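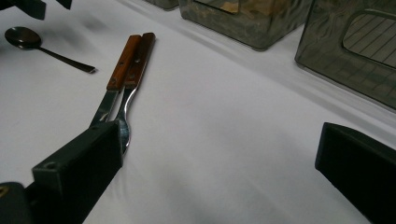

Hannelore Vogler：你去看那所学校之前说过，回来要讲讲晨祷的事，到底还念不念？我家老二明年也要报名了，我在网上翻了半天，有人说早就取消了，有人说每天早上还要全校站着念，说什么的都有，你就直接告诉我看到了什么吧。

好好好，我讲！本来想拖到月底再写，结果留言底下催的人越来越多，干脆今晚坐下来一口气写完。先说答案免得你着急：还念，但是改成自愿的了，不念的孩子可以去隔壁教室。至于“自愿”到什么程度，这个就有得聊了，我自己在现场的感受也前后变了好几次，下面慢慢说。

先交代一下，我去的是Nitholm的Paredes小学的开放日，五月办的，上午八点开门，一直到下午。学校在老城区往上走的坡上，公交站下来还要爬一段，推婴儿车的家长爬得直喘（我两手空空也喘）。全校191个学生，一个年级只有一个班，这在我们这一带算小学校了。以前它是教会办的，后来归市里管，可是校歌、校徽、楼道里的那尊小圣像都留着，晨祷也就这么一路留了下来。争议就是从这儿来的：既然是公立学校，早上还带着孩子念祷文，合不合适？

这事去年冬天闹过一阵，家长群里吵得很凶，还有人写信给市议会。我当时只是隔着屏幕看热闹，看着看着发现自己其实没有立场，两边的话都觉得有点道理，就很想亲眼去看一次。所以我跟别的家长不太一样，别人一进门先去看操场看食堂，我一进门就问：晨会在哪儿？

门口发单子的姑娘指了指礼堂，说八点十五开始，访客可以坐后排，请不要拍孩子。我就赶紧去了。礼堂不大，木地板踩上去咯吱咯吱的，窗户开得很高，光从上面斜着下来。孩子们按班进来，小的在前，大的在后，有个一年级的小朋友鞋带开了，一路拖着，后面的大孩子蹲下来给他系上，系完两个人又一起小跑着去追队伍，可爱死了。

开头是校长Octavio Muñoz讲话，讲得很短，先欢迎我们，又提醒孩子们图书馆今天关一半，然后说了一句我后来反复想的话。他说，接下来几分钟是安静的时间，想祈祷的同学可以祈祷，想去绿教室的同学现在可以跟着Lozano老师走。说完他就停下来等着，真的等，等到要走的孩子全走了才继续。

我使劲看孩子们的脸。走的有一小群，大部分是高年级的，走得很自然，有两个还在小声讲话，被老师瞪了一眼。低年级几乎没有人动。留下来的孩子低头的低头，也有东张西望的，有个男孩一直在抠前排椅子背上的漆。祷文由一个六年级女孩来念，很短，感谢早晨，感谢食物，请保佑家人和生病的人。念完大家说一声阿门，声音参差不齐，接着就唱歌了。前前后后不到三分钟，我在群里看大家吵了一冬天的东西，就是这三分钟！

说实在的，我坐在那里第一反应是：就这？有什么可吵的？可是歌唱到一半，我又想起那些没动的一年级孩子。他们六七岁，全班都坐着，老师也坐着，你让他自己站起来往外走，他敢吗？我小时候肯定不敢。我连举手说想上厕所都要憋半天。

晨会结束我就跟去了绿教室（墙刷的是绿的，所以叫绿教室，没有别的含义，我特意问了）。带队的是Yeison Lozano，很年轻，教高年级数学，自己说不上信还是不信。我问他孩子们在这儿干什么，他说一开始什么都没安排，孩子就坐着等，结果有家长抱怨说这跟罚站一样。现在改成读一小段故事，或者让孩子轮流讲一件昨天发生的事。那天轮到一个女孩讲她家的猫掉进了浴缸，笑得大家前仰后合，隔壁礼堂的歌声还隐隐约约传过来，两边混在一起，那个感觉挺奇妙的。

我问他，有没有孩子是为了听猫掉浴缸才来的？他大笑，说当然有，这学期来的人多了不少，他不觉得都跟信仰有关系。我又问低年级呢，他想了想，说低年级要家长签表才能出来，高年级可以自己决定。这一点我之前完全不知道！群里吵的时候也没人提过。也就是说，一年级的孩子根本不用自己当场站起来，家长在家就定好了，老师会在进礼堂之前先把他们带走。我刚才在礼堂里替他们操的那份心，算是白操了一半。

另一半没白操。你想啊，家长要签表，就得先知道有这张表。我翻了一下开放日发的资料袋，里面有校服价目，有课后班的时间，有Trolari那套阅读课本的介绍（彩印，厚厚一本，比学校自己的介绍还厚），就是没有这张表。我去前台问，前台的人很客气，从抽屉里找出来一张给我看，说开学的时候会发，和过敏登记、接送登记放在一起。我当场就想起我自己，开学那一沓纸我从来都是站在厨房里一边盯着锅一边签的，哪张是哪张根本没看清。

十点半有家长座谈，在二楼图书馆关掉的那一半里，椅子摆成一圈。原定来的人不多，结果不停地有人进来，最后加到40把椅子，还有人站着靠书架。主持的是Edith Rengifo，说话慢条斯理的，一上来就定规矩：每人两分钟，不点别人的名，不许拿孩子举例子说是非。我觉得这规矩特别好，想抄回去给我们楼的业主会用。

我把几种意见记了一下，凭笔记写的，有漏的请在场的人补充。

最先发言的是一位爸爸，主张全部取消。他的意思是，公立学校用的是大家的税，早上的时间属于全体孩子，祈祷可以在家里、在教堂，爱念多久念多久，放到学校来就等于让不念的人变成例外。他说他女儿就在绿教室，女儿倒是挺开心，可他不喜欢每天早上都要有人提醒一次“你们家跟别人家不一样”。这话一出来，圈子里安静了好一会儿。

接着是Marleny Usuga，她的三个孩子都在这儿读过或者正在读。她很激动，说得又快又急，两分钟根本不够用。她说她当年挑这所学校就是冲着晨祷来的，她早上五点出门上班，陪不了孩子，有人带着孩子安静一会儿，想想家里人，她心里踏实。她说学校把话已经说得那么淡了，连神父都不来了，还要退到哪里去？又说大家总讲尊重少数，那她这样的人算多数的时候没人问她，等哪天变成少数了，会不会有人替她也弄一间绿教室？

我必须承认我被她说得心里一动。我本来进门前偏向取消的，听她说完，我在笔记本上写了个大大的问号。

后来的发言就杂了。有人建议改成静默，不念任何词，谁爱想什么想什么。有人说这是和稀泥，两边都不会满意。有人建议每周轮一种，这周念祷文，下周读诗，再下周讲别的宗教的节日。马上有人问，那谁来决定轮什么？还有一位老奶奶，是来替女儿听会的，说她上学的时候晨祷要跪着，膝盖疼得什么都想不起来，光想着什么时候结束，现在的孩子坐着念三分钟，她看着挺舒服的。全场都笑了，连那位想取消的爸爸也笑了。

中间还跑了一次题，有人开始说停车，说早上送孩子的车把坡道堵死了，一说停车全场空前团结，Edith花了好大力气才把话拉回来。我猜要是投票治堵车，当场就能全票通过。

校长是后半场进来的，没有长篇大论，只回答问题。有人拿Brurnness的学校来比，那边前两年把晨祷整个取消了，换成班级早读，问他为什么不学。他说他去看过，也跟那边的老师聊过，早读挺好，可那边的学校一开始就没有教会的底子，家长的期待不一样，照搬过来他没有把握。有人追问，那您个人希望怎么样？他笑笑说，他个人希望孩子们八点十五之前都能到齐。滑头！但我也理解，他坐在那个位置上，怎么说都得罪一半人。

不过有一个问题他没滑过去。我鼓起勇气举了手（手心全是汗），问那张签字表为什么不放进开放日的资料袋。他愣了一下，回头问前台的人，然后说应该放，下次放，网站上也会挂出来。Edith把这条写进了记录。我心里有点小得意，觉得这趟坡没白爬！当然写进记录跟真的做到是两码事，Hannelore你报名的时候帮我盯一眼，袋子里要是还没有，你就直接去前台要，在抽屉里。

座谈最后通知说，学校管理会秋天要重新表决晨会的安排，有投票权的是9个人，家长代表占一部分。在那之前家长可以交书面意见，邮件和纸的都收，纸的投到前台旁边的信箱里。Marleny当场就坐下来写，写了满满一页，那位爸爸也在写，两个人共用一张桌子，还互相借了笔。我在旁边收拾东西，偷偷看了好几眼，倒不是想看他们写什么，就是觉得在网上肯定看不到这个。

下午我才去看别的，也简单讲讲，省得有人留言骂我跑一趟学校只看了三分钟晨祷。

教室：低年级的在一楼，出门就是院子，方便。桌椅有新有旧，我坐了一把，对我的腰很不友好，孩子应该没问题。墙上贴的都是孩子自己写的字，错字没有改，我挺喜欢这样的。

课程：宗教课也是选的，不选的上伦理课，两门同一个时间，每周一节。我旁听了一小会儿伦理课的示范，老师问孩子们，捡到钱要不要还，有个小男孩说要看多少，老师说那你说说多少要还多少不用还，他认真想了半天，说12块以上要还。问他为什么是12，他说因为他攒的钱就是12块，丢了会哭。我觉得这比好多大人讲得明白。宗教课我没赶上，门口排队的人太多了，下回有人去的话帮我补上。

老师：我聊到的几位都愿意说话，也没有背稿子的感觉。有位老师悄悄跟我讲，去年冬天吵得最凶的时候，老师们在校门口被家长拦着表态，很难受，她只想好好教书。这话我在座谈会上没听到人说，写在这里，给大家提个醒，有意见去找校长和管理会，别堵老师。

接送：坡道真的堵，信我，走上去吧。

再说回我自己。问我现在是什么立场，我还是答不利索。去之前我觉得取消最干净，现在我更在意的是那张表发得清不清楚，绿教室里有没有正经事可做，还有管理会秋天表决以前会不会真的把意见都看一遍。如果这些都做到了，留着三分钟祷告我能接受。如果表还躺在抽屉里，那“自愿”两个字我就要打折扣了。可能有人会说我是骑墙，骑就骑吧，我家孩子还小，我还有时间想。

评论里之前有人问能不能旁听管理会的会议，我问了，可以，要提前跟学校登记，座位有限，旁听的人不能发言。还有人问外区的孩子能不能报，这个前台说要看名额，得给市里教育处打电话，我没有打，没法替你们回答。

Hannelore，你要是决定去看，跟我说一声，我把我的笔记拍给你，字丑别笑。记得穿平底鞋。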